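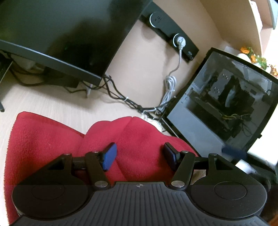 *Fig. 1. Red fleece on the floor next to the desk, cables coming down behind it.*

# Soft stuff and floor cables: notes for unit 2

Hi all. I'm posting these a bit early so you can read them before the practical. We did hard surfaces last time (shelves, trays, the dreaded drawer of chargers), and now we get to the fun one, which is fabric on the floor and whatever happens to be living behind it.

Keep Fig. 1 in mind while you read. A fleece blanket in a heap has no edges you can find at a glance. I love fleece, I own far too much of it, but it grabs at itself and every fold looks like every other fold!

## Before you touch the blanket

Look at what it's near. In Fig. 1 there's a bundle of black cables dropping from under the desk and running across the floor, plus a short white cable end hanging below the desk edge. If you whip a blanket up off the floor with all that nearby, sooner or later you'll take a plug with it. I did this at the Rowlands flat in December and lost 38 pages of typing, so please learn from me.

1. Find the nearest cable and follow it with your eyes as far as you can.
2. Lift one bit of blanket straight up, slowly.
3. Nothing tugging? Carry on and gather the rest toward you.

## Folding it

Hunt for a corner by running the hem through your fingers. Fleece hems are usually thicker than the middle, so you can do this without looking. Once you've got one corner, keep hold of it and walk your other hand along the short side to the next. Then shake (away from the desk, please), bring the corners together, fold in half again and finish in thirds. The Kokness handout has you roll it instead. Rolling is fine for a basket, but on a shelf those things unroll the minute you turn your back.

## The cables

A small white tie is holding the bundle in Fig. 1, and I'd leave it on. What I'd work on is the tangle in the shadow under the desk, over on the left, with the pale gray thing beside it (box, power adapter, I'm not going to guess from here). Rule for this unit: you don't unplug anything until you know what both ends do. Label first, with masking tape and a pen. Fancy labels can wait until unit 3.

Loose lengths on a pale floor like this one are easy to spot, but they're still easy to trip on. Run them along the back wall if they'll reach.

## For the practical

We're in room 617, and the blankets are in the Nalleck bin by the door. Bring tape, a pen and something to kneel on, as the floor in there is hard on the knees. Reading is the Plollum chapter on textiles, just the first half. You can skip the wool section for now, though it's a nice read if you've got a moth problem.

Write-up is one page on a floor area in your own home, with before and after notes. Messy handwriting is okay with me, but no pencil!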